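Chapter 7
Scoring a Policy Before the Robot Arrives

Every laboratory has a robot that is on its way. While it is on its way, people simulate. This chapter is about what they may fairly claim afterward, and we will lean throughout on one rendered kitchen from the Mustden benchmark.

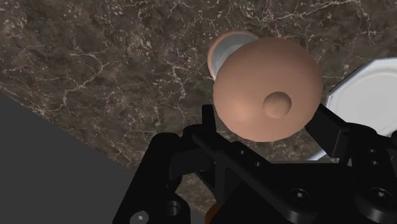
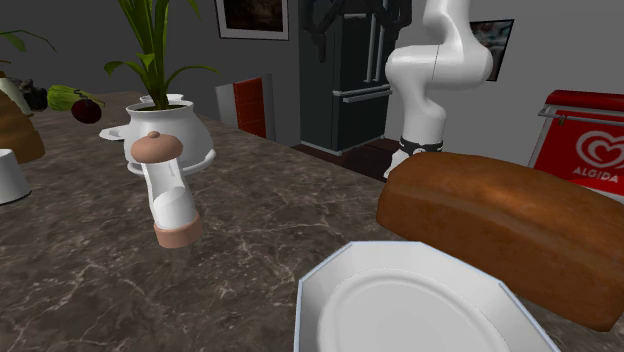 Two rendered views from the same Mustden kitchen.

The trouble with a success rate is that somebody had to decide what success was. The Clondus policy, which we will follow for most of this chapter, was scored over 900 simulated episodes on a test that asked one question: where is the object at the last time step? A policy can satisfy that test in ways that would get a dinner guest sent home. Consider the copper-brown lid between the gripper's fingers in the first view. Its round knob faces outward, the rim of an open container shows behind it, and a plate sits close by the right finger. A checker that reads only the lid's final position has no opinion about the plate. Push the plate to the floor and the score stays where it was. When the Su rules were applied to the same episodes, which penalize moving anything the task did not mention, 314 of them changed from pass to fail – a humbling afternoon for all concerned, and a cheap one, as the episodes had been logged and needed no rerunning.

The second lesson is about clutter. A kitchen with bread, a potted plant and vegetables on the counter looks harder than a bare one, and reviewers like it better. Whether it is harder depends on how near those things are to the path of the arm. Section 7.2 defines a measure of this, called the Trumavari distance, and works through it for 26 layouts. Readers who skipped Chapter 4 will want the part on collision meshes first.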